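Flernby two-finger gripper
Linkage-driven parallel gripper for light bench arms

Overview
Ratings
Fitting
Buyer notes

The Flernby is a black parallel gripper with a plate-and-link body. The links are fixed with socket screws, so a worn one can be changed at the bench without sending the unit back. Finger tips unscrew separately and come in squared or rounded form.

Rated cycles between link checks: 200
Grip settings: up to 400, set in the Gesport controller
Test grasps logged at Wevier before release: 3,653

Our trials put it against the older Rashti gripper on household jobs, with a wrist camera and a fixed camera recording each run. The wrist view is the one to look at when judging how a finger sits in a narrow gap.
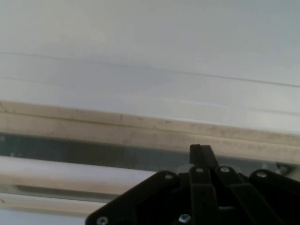 Apolline Rey wrote to us in August that she had run both grippers for a season and kept the Flernby on the arm, mainly for the narrower finger. She found the Rashti quieter, and would still choose it for soft packaging.

Fitting takes one hex key. Mount the wrist camera before the gripper — the rear screws are hard to reach afterward. Run the cable along the top of the arm and leave enough slack for a full wrist turn. After any change of tips, repeat the zero step in Gesport, or the closing width will read wrong.

For appliance work, such as pulling a toaster oven door by its handle, Killian Deschamps recommends a slow approach with the fingers open wider than the handle needs. Bread and other soft items want one of the lowest grip settings. Clamp or weight light appliances if they slide when the arm pulls.

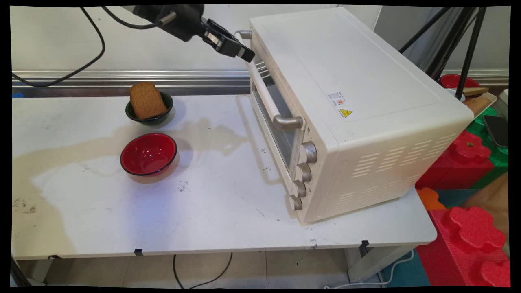 Will the Flernby fit an arm set up for the Rashti?
The bolt pattern is the same, but the cable plug is different. Order the adapter lead with the gripper.

The adapter lead and both tip sets are listed under Spares. Orders placed before noon on Wednesday ship the same week.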